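Against the fitted wardrobe

The fitted wardrobe is treated as an improvement to a dwelling, and it is priced as one. My view is that for rented housing it is usually the wrong choice, and that landlords and housing bodies should return to hooks, rails and freestanding cupboards. The argument rests on maintenance, access and the way small fixings carry load.

The Tiralico estate is a useful case. It has 183 flats, each built with one fitted wardrobe per bedroom. The carcasses were fixed to the party walls before the floors were laid. When a hinge pulls out, the repair must be done in place, with the tenant's clothes removed and the bedroom out of use. A freestanding cupboard can be swapped in an hour.

Most of what a wardrobe does is done by its smallest part. A shirt on a hanger needs one secure point above it and enough depth for the shoulders. The rest of the box keeps dust off, and a good deal of money is spent on it.
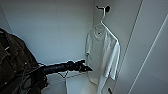
Fixings and what they hold

A wall hook fails in one of three places: the hook itself, the screw or the wall. In my experience it is nearly always the wall. Old plaster crumbles when a screw is turned in it twice, and plasterboard holds only as well as the plug behind it. Schedules of works tend to specify the hook in detail and leave the plug to whoever is on site.

The Zamport guidance, which several landlords in the region still use, allows 21 kilograms for a single fixing into board. I consider this too generous for a point that is loaded and unloaded every day. A coat is pulled off sideways, and the force is briefly much greater than its weight.
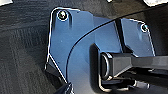 Issue 60

The usual reply is that fitted storage saves floor area. It does, by a small margin, where the room was drawn with the storage in mind. Where it was not, the gap between carcass and wall is closed with filler panels and the saving goes with it. Surveys rarely record this. They measure the room to the face of the doors and report the storage separately — a method which flatters both figures.

There is also the matter of damp. A carcass fixed hard against an outside wall leaves still air behind it, and mould grows where it cannot be seen or cleaned. I have had back panels off in December and found the wallpaper behind them black to shoulder height.
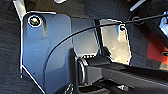 Brackets deserve more attention than they get in storage specifications. Thickness is normally stated and shape is normally ignored. A flat strip bent once will flex at the bend, while a plate with folded edges and a curved inner corner spreads the load and gives a crack nowhere obvious to start. A washer under the bolt head, as on the slate-blue bracket here, spreads the clamping force over the paint and the metal beneath it. The Czerwiński range of cupboard brackets had both features when it was introduced and has since lost the washer, at a saving too small to appear on a tenant's rent.

Cost is the last defence of the fitted unit, and it depends on the period chosen. At Hastora the fitted wardrobes came in at 1,155 pounds a room, including making good. The freestanding equivalent was cheaper to buy and was expected to last half as long. That comparison assumed no repairs to either, and it left out the decorating needed when a fitted unit finally comes out and takes the plaster with it.

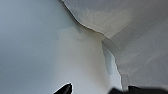
Once those items are included, the difference in service life matters far less. A cupboard that can be moved can also be painted behind, lent to another flat or taken away by a tenant who would prefer their own.

I would make an exception for alcoves beside a chimney breast, where a shelf and a rail use space that no standard cupboard will fit. Elsewhere the default should be a sound wall, a stated plug, a proper hook and a clear length of skirting against which a tenant can stand whatever they own.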